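앙가트, 손가락 달린 로봇손 두 종류 비교 시험 시작… 직접 가서 보고 왔습니다

2019년 8월 20일

조립용 로봇손을 고를 때 뭘 보고 골라야 하는지, 이 지면에 메일이 꽤 자주 옵니다. 저도 매번 "써 봐야 알죠"라고밖에 답을 못 드렸는데요, 마침 앙가트(Angate)가 그 '써 보는' 일을 제대로 시작했다길래 얼른 다녀왔습니다. 시험 이름은 스투타리(Stutari). 양팔 로봇에 다관절 손을 끼워 놓고 작은 부품을 집고, 옮기고, 꽂게 하면서 손과 제어기를 바꿔 가며 성적을 비교하는 시험이에요.

비교 대상은 손 두 종류와 제어기 두 종류입니다. 손은 앙가트가 직접 만든 것과 오스탄스(Ostance)에서 들여온 것, 제어기는 위치만 맞추는 기존 방식과 손끝에 걸리는 힘까지 보고 움직임을 고치는 새 방식이고요. 조합하면 네 가지가 나오는데, 조합마다 같은 동작을 200번씩 반복한다고 합니다. 처음엔 300번을 계획했다가 일정 때문에 줄였다네요. (솔직히 200번도 옆에서 보고 있으면 꽤 깁니다. 저는 중간에 커피를 두 번 마시러 나갔어요.)

시험을 이끄는 실바나 아마랄 씨를 만나자마자 제일 궁금했던 것부터 물었습니다. 왜 굳이 손가락 달린 손이냐고요. 두 손가락짜리 집게가 값도 싸고 고장도 덜 나잖아요. 아마랄 씨도 거기엔 선뜻 동의하더라고요. 부품이 한 가지뿐이면 자기도 집게를 쓰겠다고 했습니다. 문제는 모양이 제각각인 부품이 한 작업대에 섞여 올라올 때랍니다. 둥근 핀을 잘 잡는 집게는 납작한 막대 앞에서 헤매고, 막대에 맞춰 손끝을 갈아 끼우면 이번엔 핀이 돌아가 버린다는 거죠. 집게를 갈아 끼우는 데 한 번에 28초가 걸리는데, 하루 종일 쌓이면 무시 못 할 시간이라고 해요.

그래서 시험판도 일부러 까다롭게 꾸몄답니다. 원통형 핀과 타원형 핀이 따로 있고, 좁은 홈이 난 판도 있고, 속이 빈 상자에 얇은 막대까지 있어요. 타원형 핀이 특히 얄밉습니다. 원통은 어느 방향으로 잡든 꽂을 수 있는데 타원은 조금만 틀어져도 걸리거든요. 아마랄 씨 말로는 2월에 했던 예비 시험에서 실패가 가장 많이 나온 것도 이 타원형이었다고 합니다.

작업 순서도 만만치 않아요. 한 손으로 부품을 집어 다른 손에 넘기고, 넘겨받은 손이 방향을 고쳐 잡은 다음 자리에 꽂는 동작이 들어갑니다. 두 팔이 판 하나를 사이에 두고 바짝 붙어서 일하니까, 손끝이 아무리 좋아도 팔의 경로가 나쁘면 점수가 깎이는 구조죠. 저는 이 대목이 제일 마음에 들었어요. 제품 소개 자료에는 보통 손 하나만 달랑 나오고, 옆에 다른 팔이 있을 때 얼마나 비좁은지는 안 나오니까요. 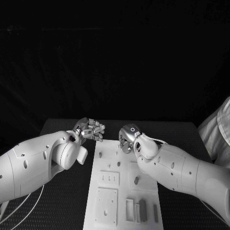 줄레이카 오노라투 씨는 손보다 제어기 쪽을 더 눈여겨봐야 한다는 의견이었습니다. 같은 손이라도 힘을 읽어 가며 움직이면 꽂는 동작이 훨씬 부드러워지는데, 사람들은 자꾸 손가락 개수만 묻는다고요. 반대로 넘겨주기 동작에서는 제어기를 바꿔도 큰 차이를 기대하지 않는다고 했습니다. 거기서는 손가락 끝의 마찰이 더 중요하다는 거예요. 그러면서 덧붙인 말이, 결과표가 나오더라도 총점만 보지 말고 동작별로 나눠서 봐 달라는 부탁이었습니다.

음, 뜨끔했습니다. 저도 총점부터 찾는 사람이라서요!

예비 시험 숫자를 조금 얻어 오긴 했는데, 아직 조건이 다 맞춰지지 않은 상태라 순위처럼 읽으시면 곤란합니다. 타원형 핀 꽂기에서 기존 제어기는 시도의 25% 이상을 실패했고, 새 제어기로는 그보다 적었다고만 해요. 정확히 얼마냐고 여쭤봤더니 본시험이 끝나면 알려 주겠다며 웃으시더라고요. 원통형 핀에서는 두 제어기 차이가 거의 없었다고 하고요. 손끼리의 비교는 아예 아직 공개하지 않았습니다. 오스탄스 쪽과 자료를 먼저 맞춰 보기로 약속했다는데, 남의 제품을 시험하는 입장이니 그건 이해가 갑니다.

실패를 어떻게 세는지도 물어봤어요. 부품을 떨어뜨리면 당연히 실패고, 꽂기는 꽂았는데 끝까지 들어가지 않은 것도 실패로 칩니다. 중간에 다시 고쳐 잡는 건 한 번까지 봐준대요. 두 번째부터는 시간 점수가 깎이고요. 이 기준을 두고 안에서도 말이 많았던 모양입니다. 고쳐 잡기를 잘하는 것도 다관절 손의 실력인데 왜 벌점을 주느냐는 쪽과, 생산 현장에선 결국 시간이 돈이라는 쪽이 팽팽했다고 해요. 저는 앞쪽 의견에 살짝 마음이 가는데, 독자님들 생각은 어떠신지 궁금하네요.

케이블 얘기도 빼놓을 수가 없어요. 팔을 따라가는 선을 어디로 돌리느냐에 따라 손목이 돌아갈 수 있는 범위가 달라진다고 합니다. 손을 바꿔 달 때마다 배선부터 다시 잡고, 팔을 끝까지 움직여 보면서 당기는 데가 없는지 확인한 뒤에야 점수를 재기 시작한다네요. 이런 준비 시간은 결과표에 따로 한 칸을 만들어 적을 예정이랍니다. 구매를 고민하는 분들한텐 오히려 그 칸이 쓸모 있을 것 같아요.

카메라 비교는 이번 범위에서 빠졌습니다. 처음 계획서에는 있었는데, 손과 제어기에 카메라까지 한꺼번에 바꾸면 뭐 때문에 점수가 달라졌는지 가려내기 어려워서 다음으로 미뤘다고 합니다. 조명도 시험이 끝날 때까지 건드리지 않기로 했고요.

본시험은 네 조합을 차례로 돌리는 방식이고, 결과는 바티스타(Batista) 공개 자료실에 동작별 기록과 함께 올라갈 예정입니다. 시험판 도면도 같이 올린다고 하니, 비슷한 팔을 갖고 계신 분들은 직접 만들어 돌려 보실 수도 있겠어요. 올라오는 대로 제가 동작별로 나눠서(오노라투 씨, 보고 계시죠?) 정리해 드릴게요. 타원형 핀 기록부터 열어 볼 생각입니다.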